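Thread on budgeting for a two-arm table setup. We're putting in our request for a second station in October and I have been collecting what I wish had been on the sheet for the first one. Posting it in case anyone else is filling in the same kind of form.

1/ Start with the job and leave the arm catalog closed for a day. Ours is light tabletop handling: cups, straws, thin stuff, small round stuff. Nothing heavy. I wrote the payload line last and it was the easiest line on the sheet.

2/ What costs money in light handling is the grippers. Paper cups have a rim that gives when you squeeze it. A clear straw on a white table is hard for a camera and not much easier for a person. Both of those ended up driving what we asked vendors for.

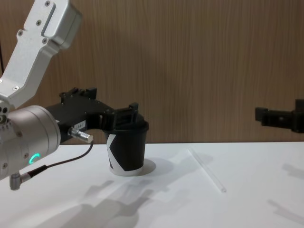 Vendor demos tend to use a solid block. Ask for your own object. I mailed a sleeve of cups to Stivitz before our call and it saved us a second call. Rumell said they would get back to me and did, three weeks later, with a video of a solid block.

3/ Two arms is not double the price of one arm. In our quotes the second arm was a little cheaper than the first, and then everything between them ate the difference: mounting, cabling, the second gripper, setup time to get both arms agreeing on where the table is. Ask for the pair as one quote and have those lines broken out.

4/ Cables. We set aside $200 for spares and I would not go lower. Every gripper has one, it moves all day, and it loops right where things bend. Get the part number for the cable AND for the connectors at each end. Angled plugs and straight plugs are different part numbers and we ordered the wrong ones once.

5/ Gripper fingers are consumables. Put them under consumables. Linnea Engebretsen in our purchasing office moved ours out of capital equipment, and now I can reorder without a signature. $500 a year on our sheet, covering fingers and pads for both sides.

6/ Table and backdrop. I had these down as "furniture, existing" and had to go back and ask. A plain white matte top is what we wanted and the old benches were not that. Also budget for light. Arms throw big soft shadows over the work area, and we spent a week moving lamps before Alvar Bakke gave up and put proper fixtures on the request. Should have been there from day one.

7/ Reach and headroom. The spec sheet gives you reach. It does not give you reach plus whatever is sticking out of the gripper. If one arm is on something low on the table and the other is holding a long rod, you need the space over the table too. Check shelves, ducts, lamp arms. Measure with the longest item you plan to handle, held at the angle you plan to hold it.

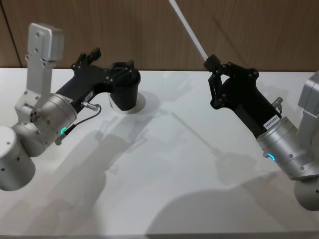
8/ Training. Kristiansen's quote had two days of on-site training in it and the others had none. That made them look expensive until I put the same two days on the other quotes. Put every quote on the same lines before you compare anything. Blank cells are where the money is hiding.

9/ Service contract. We skipped it the first year. I still think that was OK for us, but only because Holger Wikström can take a wrist apart and put it back. If you don't have a Holger, price the contract. Read what it says about grippers too. On two of our quotes the arm was covered and the gripper wasn't.

10/ Lead times. Arms came in 7 weeks. The mounting plates took longer than the arms, so we had two arms in crates in the hallway and a lot of people asking when they were going to do something. Order plates first. The drawings are usually available before you sign if you ask.

11/ Contingency. I asked for $1,000 on the first station and got asked why. This time I have a list of what the last one was spent on: connectors, a longer power lead, a second e-stop button, shipping on a return. Nobody has asked why so far.

12/ Small thing - label both arms before you need to. Left and right mean different things depending on which side of the table you stand on. Half our early service emails were about the wrong arm. We write down serial numbers now and put them in the subject line.

13/ Someone asked if we would buy one better arm in place of two plain ones. For us, no. A lot of our tasks need one side to hold the thing and the other side to do something to it. You can build a fixture to do the holding, and Tuva Amundsen priced that for us, but then you need a new fixture each time the item changes. Our items change a lot. If yours never change, get the fixture.

14/ Same person asked about used equipment. We looked at a pair through Anitgate. Fair price, but the controllers were a version back and the grippers we wanted would have needed adapters. With adapters the gap was too small to bother. I would look again for a spare arm, where it only has to match what you already have.

15/ Still open for me: whether to put the lights and the table on this year's request or the next one. Vira Karpenko thinks all on one form. I'm leaning that way too. If you have split a station over two budget years, reply and tell me how it went.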